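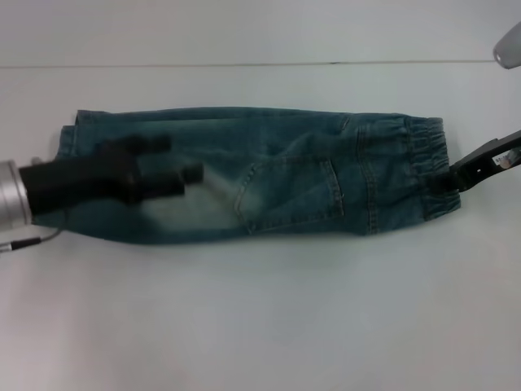
Figure 3. Pull-on jeans with a gathered elastic waistband, folded lengthwise with the back side facing up.

4.2 Waistband type and length of use

The wardrobe diaries recorded 2885 wear days for denim garments across the 32 households in the Testari sample. A wear day was entered whenever a garment was worn for any part of a day, whether or not it was washed afterward. Garments worn only for sleeping or for a single errand were entered in the same way, which probably raises the totals for older items.

We had expected fiber content to be the main factor in how long a pair of jeans stayed in regular use. The diaries gave little support for this. Households seldom mentioned fiber content at all, and several could not say whether a garment contained stretch yarn until they had read the care label. The waistband came up far more often. Pull-on styles (Figure 3) were kept through changes in body size that led to fixed-waist jeans being stored or given away. They also moved between household members more easily, mostly from parent to teenager and between adult siblings.

The elastic was also the part that ended the life of many of these garments. Respondents described it as twisted, slack or "gone," often while the leg fabric was still sound. Few tried to replace it. In most ready-made pull-on jeans the elastic is stitched through at several rows, and taking it out means unpicking the whole band. Two repair shops in Nazari told us they turn this job down unless the customer agrees to a new casing. The price they quoted was close to that of a new pair from a discount store.

Wear on the seat and pockets followed a different pattern. Back pockets were used for phones in the younger households and hardly used at all in the older ones, and the first broken stitches were usually reported at the top corners of the pocket. Inner thigh wear was reported for fixed-waist and pull-on styles alike and is treated separately in Section 4.4.

4.3 Storage between wears

Denim was rarely washed after one wearing, so most households needed a place for jeans that were neither clean nor ready for the laundry. Chairs, bed rails and door hooks were all used. In 13 households the jeans were folded and put back with clean clothes, a habit that respondents in Urulier defended and respondents in Trultano mostly disliked. Hanging was more common in homes with damp bedrooms, and in August it was the usual method in both towns.
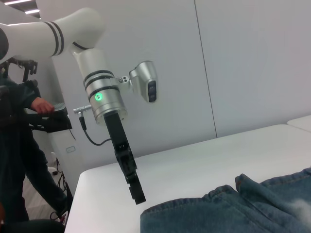 Figure 4. Fabric on a white tabletop.

Folding along the length of the leg was linked to fewer complaints about knee creases, but the difference was small and we do not put much weight on it. Hook marks at the waistband were mentioned in 4 diaries, all of them for pull-on styles without belt loops. Respondents who hung these jeans by the band itself thought that this stretched the elastic. Our data cannot settle the point – the same households also used tumble dryers, and heat may have done more harm than the hooks.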